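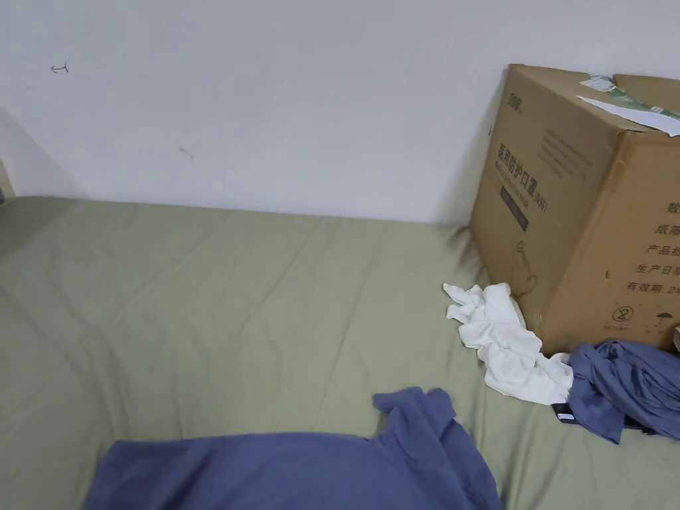 Green fitted sheet, wall side of the bed.

How to Page Through Results from a REST API

Print this page | E-mail this page

By Birgit Seidel

Most list endpoints cap the number of records they return per request. The Zernulico API caps it at 100. If your account holds more records than that, a single GET returns the first page and a cursor.

Before you start, create a read-only key in the Landdale console. Keys expire after 24 hours.

Step 1. Request the first page

Send a GET to /v2/items with the limit parameter set. If limit is missing, the server uses its own default, and that value has changed between releases. Set it every time.

Step 2. Check the status code

A 200 means the body can be parsed. Do not read the cursor from any other response. A 429 carries a Retry-After header; wait that many seconds and send the same request again.

Step 3. Store the cursor

The field is called next_cursor. It is an opaque string. Do not decode it, trim it or build your own. URL-encode it before adding it to the query.

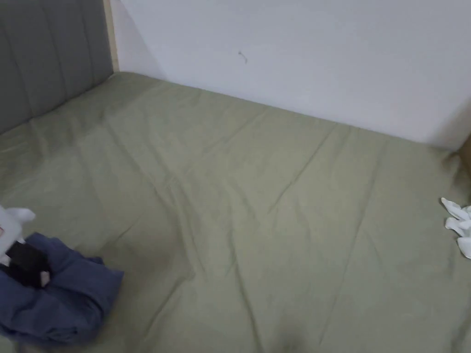

Padded gray headboard and green sheet.

Step 4. Repeat until the cursor is null

An empty items array does not mean you have reached the end. Filtered queries can return an empty page with a valid cursor. Stop only on null.

Step 5. Remove duplicates

Records edited during a run may show up twice. Key on id and keep the copy with the later updated_at. Jussara Aguiar's Vamum client does this by default from version 4 on; older versions leave it to the caller.

Print this page | E-mail this page

This site uses cookies to remember your settings. Accept | Manage

Contact | Copyright Landdale | Back to top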